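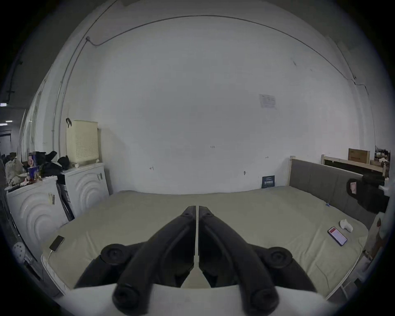
반려견 잠자리 분리 및 야간 짖음에 관한 문의

Cluvo 이용자 도움 게시판 > 반려견 > 생활 습관
등록일: 2023년 9월 1일
조회 2000

cosgrove1515

안녕하십니까. Cosgrove 단지에 거주하며 중형 혼종견 한 마리를 양육하고 있는 세대입니다. 반려견의 잠자리를 보호자의 침대에서 별도의 공간으로 옮기는 과정에서 어려움이 있어 여러 회원님의 의견을 구하고자 합니다.

반려견은 다섯 살 암컷이며 중성화 수술을 마쳤습니다. 입양 이후 현재까지 보호자 침대의 발치에서 취침하였고, 그동안 야간에 특별한 문제를 보인 적은 없습니다. 다만 오는 12월에 가족 구성원이 한 명 늘어날 예정이어서, 그 전까지 반려견이 거실에서 혼자 잘 수 있도록 하려는 것입니다. 안방의 출입을 전면적으로 금지할 계획은 없으며, 낮 시간의 출입은 종전과 같이 허용할 예정입니다.

지금까지 시행한 조치는 다음과 같습니다.

첫째, 거실 벽면 쪽에 Heltar 접이식 이동장을 설치하고 내부에 기존에 사용하던 담요를 깔아 주었습니다. 이동장은 병원 방문 시에만 사용하던 것으로, 반려견이 스스로 들어간 일은 거의 없습니다.

둘째, 취침 시각에 맞추어 반려견을 이동장에 들여보내고 문을 닫은 뒤 안방 문도 닫았습니다. 첫날에는 문을 닫은 직후부터 낑낑거리기 시작하여 50분가량이 아니라 정확히 50분 동안 짖음과 긁는 행동이 이어졌습니다. 시간은 녹음 파일로 확인하였습니다. 이웃 세대에 폐가 될 것을 우려하여 결국 안방으로 데리고 들어왔습니다.

셋째, 이튿날에는 이동장의 문을 열어 두었습니다. 반려견은 이동장에 들어가지 않고 안방 문 앞에 엎드려 있다가 새벽에 다시 짖기 시작하였습니다. 이날도 문을 열어 주었습니다. 이후 나흘간 같은 일이 반복되었고, 현재는 시도를 중단한 상태입니다.

낮에 혼자 있을 때의 상태도 말씀드리겠습니다. 보호자가 모두 출근하면 거실 소파에서 주로 자며, 단지 관리사무소나 이웃으로부터 소음 관련 연락을 받은 적은 없습니다. 산책은 아침과 저녁에 한 차례씩 시행하고, 저녁 식사는 퇴근 직후에 급여합니다. 사료는 Fedeo 성견용 제품을 입양 당시부터 계속 급여하고 있습니다.

이에 다음 사항에 대하여 문의드립니다. 이동장의 문을 닫고 짖음이 멈출 때까지 기다리는 방법이 적절한지, 12월 전까지 잠자리를 옮기는 것이 현실적으로 가능한지, 그리고 거실이 아니라 안방 안에 별도의 자리를 두는 방법부터 시작하는 것이 나은지 알고 싶습니다. 아울러 침대에 올라오는 행동 자체를 금지하여야 하는지에 대하여도 의견을 주시면 감사하겠습니다.

답변 세 건

Cluvo 반려생활 상담실
채택된 답변

문의하신 내용을 검토하여 아래와 같이 안내하여 드립니다. 본 답변은 일반적인 생활 지도에 관한 것이며, 개체의 건강 상태에 대한 진단을 대신하지 않습니다.

우선 이동장의 문을 닫은 채 짖음이 멈출 때까지 기다리는 방법은 권장하지 않습니다. 해당 반려견은 이동장을 병원 방문과 연관 지어 기억하고 있을 가능성이 있으며, 보호자와 떨어지는 일과 이동장에 갇히는 일을 같은 날 함께 겪었습니다. 이 두 가지는 따로 연습하여야 합니다. 문을 긁는 과정에서 발톱이나 치아를 다치는 경우도 있으므로, 현재 시도를 중단하신 것은 타당한 판단으로 봅니다.

12월까지 남은 기간은 단계적으로 진행하기에 부족하지 않습니다. 다만 특정 날짜를 정하여 놓고 역산하는 방식보다는, 한 단계가 안정된 뒤에 다음 단계로 넘어가는 방식을 권합니다. 권장하는 순서는 다음과 같습니다.

1단계. 낮 시간에 새 자리를 익히게 합니다.
새 잠자리는 안방의 침대 바로 옆 바닥에 마련하십시오. 방석은 반려견이 옆으로 누워 다리를 뻗을 수 있는 크기여야 합니다. 보호자가 책을 읽거나 휴식을 취하는 동안 반려견이 방석에 발을 올리면 간식을 방석 위에 놓아 주고, 엎드리면 조금 더 긴 간격으로 간식을 놓아 줍니다. 이 단계에서 밤의 잠자리는 바꾸지 않습니다. 연습은 짧게 마치고, 반려견이 자리를 떠나더라도 불러 세우지 마십시오.

2단계. 밤에 방석에서 취침하게 합니다.
취침 전 배변을 마친 뒤 방석으로 안내하고, 씹을 거리를 하나 제공합니다. 반려견이 밤중에 침대로 올라오면 말을 걸지 않고 조용히 방석으로 다시 안내합니다. 초기 며칠은 여러 차례 되풀이될 수 있습니다. 어떤 날은 올려 주고 어떤 날은 내려보내는 것이 반려견에게 가장 혼란스러우므로, 가족 전원이 같은 기준을 적용하여 주시기 바랍니다.

3단계. 방석의 위치를 옮깁니다.
방석에서 아침까지 자는 날이 일주일 동안 이어지면 방석을 문 쪽으로 조금씩 옮깁니다. 한 번에 옮기는 거리는 한두 걸음이면 충분합니다. 중간에 다시 침대로 오거나 서성거리는 모습을 보이면 바로 전 위치로 되돌린 뒤 며칠을 더 지내십시오. 되돌리는 것은 실패에 해당하지 않습니다.

4단계. 문밖에서 취침하게 합니다.
방석이 문턱을 넘는 시점에는 안방 문을 열어 두고 안전문을 설치하는 방법이 유용합니다. 반려견이 보호자를 보고 냄새를 맡을 수 있는 상태에서 공간만 나뉘게 됩니다. 안전문은 낮에 먼저 사용하여 익숙하게 한 다음 밤에 적용하십시오. 새 가족이 온 뒤에도 안전문은 그대로 두시는 편이 편리합니다.

5단계. 거실로 이동합니다.
거실의 최종 위치까지 방석을 옮긴 후, 필요한 경우에 한하여 안방 문을 닫습니다. 문을 닫는 시간은 처음에는 반려견이 잠든 이후의 짧은 시간으로 한정합니다.

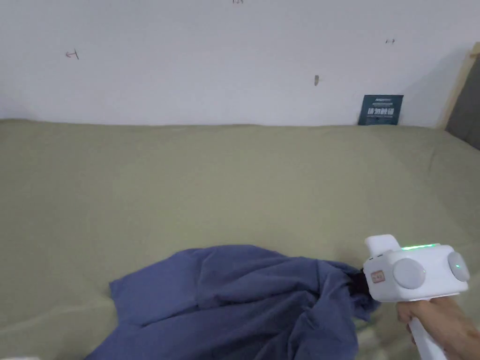
녹색 천과 흰 벽

이동장을 거실 잠자리로 사용하고자 하시는 경우에는 위 과정과 별도로 적응 훈련을 진행하여 주십시오. 문을 떼어 내거나 고정하여 닫히지 않게 한 상태에서 식사를 이동장 안에서 급여하는 것으로 시작합니다. 반려견이 스스로 들어가 쉬는 모습이 관찰될 때까지 문은 닫지 않습니다. 반드시 이동장에서 자야 할 이유가 없다면 방석만으로도 무방합니다.

침대에 올라오는 행동의 금지 여부는 가정의 방침에 따라 결정하실 사항입니다. 건강한 성견이 보호자의 침대에서 함께 잔다는 사실만으로 서열 문제나 공격성이 생긴다고 볼 근거는 충분하지 않습니다. 다만 침대 위에서 으르렁거리거나 내려오라는 신호에 몸을 굳히는 모습이 있다면 손으로 끌어내리지 마시고 행동 전문 수의사와 상담하시기 바랍니다. 또한 영아와 반려견을 보호자 없이 같은 공간에 두어서는 안 되며, 영아가 있는 침대에 반려견이 올라오는 일도 허용하지 않아야 합니다. 이 기준은 반려견의 성격과 관계없이 적용됩니다.

생활 시간표에 관하여도 말씀드립니다. 저녁 산책을 취침 시각에 가깝게 조정하거나, 취침 전 짧은 배변 외출을 한 차례 추가하는 것을 고려하여 주십시오. 산책 중에는 걷는 거리를 늘리는 것보다 냄새를 충분히 맡게 하는 것이 차분한 휴식에 도움이 되는 경우가 많습니다. 취침 직전의 공놀이나 줄다리기는 피하시기 바랍니다.

다음에 해당하는 경우에는 훈련을 진행하기에 앞서 동물병원 진료를 받으시기 바랍니다. 밤중에 물을 마시는 양이나 배뇨 횟수가 늘어난 경우, 자리를 자주 바꾸며 편히 눕지 못하는 경우, 계단이나 침대를 오르내릴 때 망설이는 경우, 몸을 심하게 긁거나 핥는 경우가 이에 해당합니다. 통증이나 가려움이 원인일 때에는 잠자리를 어떻게 바꾸어도 개선을 기대하기 어렵습니다.

마지막으로, 밤에 짖을 때의 대응입니다. 단계가 적절히 나뉘어 있다면 오래 짖는 일은 드뭅니다. 그럼에도 짖음이 계속되면 무시로 일관하지 마시고 배변이 필요한지, 외부 소음이 있었는지를 확인하십시오. 확인 후에는 조명을 켜거나 놀아 주지 않고 조용히 자리로 안내합니다. 같은 일이 이틀 이상 이어지면 현재 단계가 반려견에게 어려운 것이므로 앞 단계로 돌아가십시오. 꾸짖거나 물을 뿌리는 방법, 짖음 방지용 목걸이는 불안을 키울 수 있어 권하지 않습니다.

이 답변이 도움이 되었다고 표시한 회원 1000

산책로관리회

저희 모임에서도 비슷한 사례가 여러 번 논의된 바 있어 의견을 남깁니다.

결론부터 말씀드리면 처음부터 단호하게 하시는 편이 좋습니다. 저희 세대의 경우 첫날부터 거실에 두고 문을 닫았으며, 사흘이 지나자 더 이상 짖지 않았습니다. 개는 환경에 적응하는 동물이므로 보호자가 중간에 문을 열어 주지 않는 것이 가장 중요하다고 판단합니다. 문의하신 분께서는 여러 차례 문을 열어 주셨으므로 짖으면 열린다는 것을 이미 학습하였을 것으로 보입니다.

라디오를 작게 켜 두는 방법도 효과가 있었습니다. 이상입니다.

댓글

Cluvo 반려생활 상담실
의견을 공유하여 주셔서 감사합니다. 다만 짖음이 멈춘 것이 반드시 안정되었음을 뜻하지는 않으며, 개체에 따라 침을 흘리거나 배변 실수를 하는 등 다른 형태로 불안이 나타날 수 있습니다. 문의하신 반려견은 첫날 긁는 행동이 장시간 관찰되었으므로 이 방법의 적용은 권하지 않습니다. 라디오 등 일정한 소리를 활용하는 것은 무방하며, 낮에도 같은 소리를 들려주어 미리 익숙하게 하시기 바랍니다.

산책로관리회
확인하였습니다. 저희 개는 당시 생후 일 년이 되지 않았던 점을 추가로 말씀드립니다.

공동주택 반려가구 모임

잠자리 훈련 방법은 상담실 답변으로 충분하다고 보며, 공동주택 거주 세대로서 참고하실 사항만 보충하겠습니다.

훈련을 시작하기 전에 위층, 아래층 및 옆 세대에 미리 알리시기를 권합니다. 짧은 안내문에 훈련 기간, 소리가 날 수 있는 시간대, 연락받을 방법을 적어 전달하면 됩니다. 사전에 안내를 받은 이웃과 그렇지 않은 이웃의 반응은 상당히 다릅니다. 안내문에 반려견의 품종이나 나이를 상세히 적을 필요는 없습니다.

방석의 최종 위치는 현관과 승강기 쪽 벽을 피하십시오. 복도의 발소리에 반응하는 개는 잠자리가 현관에 가까울수록 자주 깹니다. 세대 간 벽에 이동장을 붙여 놓는 것도 좋지 않습니다. 금속이나 플라스틱 바닥을 긁는 소리가 옆집에 그대로 전달될 수 있으므로, 이동장을 쓰신다면 벽에서 떼어 놓고 아래에 두꺼운 매트를 까십시오.

침구 관리에 관하여도 한 가지 말씀드립니다. 새 방석에는 보호자가 며칠 사용한 홑이불이나 면 티셔츠를 세탁하지 않은 채로 덮어 주는 것이 좋습니다. 방석 덮개를 한꺼번에 모두 세탁하면 익숙한 냄새가 사라져 다시 침대를 찾는 경우가 있으니, 덮개를 두 장 준비하여 번갈아 사용하십시오. 저희 모임에는 침대와 방석에 같은 천을 쓰는 세대도 있습니다. 향이 강한 섬유유연제는 사용하지 않는 것이 바람직합니다.

사료는 변경하지 않으셔도 될 것으로 보입니다. 잠자리와 사료를 같은 시기에 바꾸면 밤중에 설사를 하더라도 무엇 때문인지 구분하기가 어렵습니다. 훈련용 간식의 양만큼 저녁 급여량을 줄이는 것으로 충분합니다.

댓글

cosgrove1515
상세한 답변에 감사드립니다. 상담실에서 안내하여 주신 순서에 따라 침대 옆에 방석을 두는 것부터 시작하였습니다. 낮에는 간식이 있을 때에만 방석에 올라가며, 아직 스스로 엎드리지는 않습니다. 이동장은 문을 떼어 거실에 두었고 아침 식사를 그 안에서 급여하고 있습니다. 이웃 세대에 전달할 안내문도 작성 중입니다.

한 가지 추가로 여쭙니다. 가족 중 한 명이 야간 근무를 마치고 새벽에 귀가하는 날이 있는데, 그때마다 반려견이 일어나 현관으로 나갑니다. 4단계 이후 안전문을 설치한 상태에서도 인사를 하게 두어도 되는지요.

Cluvo 반려생활 상담실
새벽 귀가 시의 인사는 허용하셔도 무방합니다. 낮은 목소리로 짧게 응대하신 후 방석으로 안내하고, 자리에 엎드리면 간식을 하나 놓아 주십시오. 귀가하시는 분께서 매번 같은 순서로 행동하여 주시는 것이 좋습니다. 안전문이 설치된 뒤에는 문을 넘으려고 뛰지 않는지 처음 며칠간 확인하시고, 뛰는 모습이 보이면 더 높은 제품으로 교체하시기 바랍니다.

공동주택 반려가구 모임
안내문 양식이 필요하시면 Cluvo 자료실의 공동주택 항목을 참고하십시오. 훈련 기간과 연락 방법만 기재하시면 바로 사용하실 수 있습니다.

cosgrove1515
확인하였습니다. 2단계로 넘어가는 시점에 경과를 다시 게시하겠습니다.

게시판 이용 안내

본 게시판의 답변은 회원 및 상담실이 제공하는 참고 의견입니다. 반려견에게 구토, 호흡 곤란, 의식 저하, 지속적인 배뇨 곤란 등의 증상이 있는 경우에는 게시판에 문의하지 마시고 즉시 동물병원에 연락하시기 바랍니다. 동일한 주제의 문의는 새 글로 등록하기 전에 생활 습관 분류에서 먼저 검색하여 주십시오. 답변에 특정 상품의 구매를 유도하는 내용이 포함된 경우 사전 통지 없이 비공개로 전환될 수 있습니다.

같은 분류의 다른 문의
노령견이 새벽마다 거실을 배회합니다
두 마리가 한 방석을 두고 다투는 경우의 자리 배치
차량 이동 시 이동장 적응에 관한 문의
이사 후 현관 앞에서만 자려는 반려견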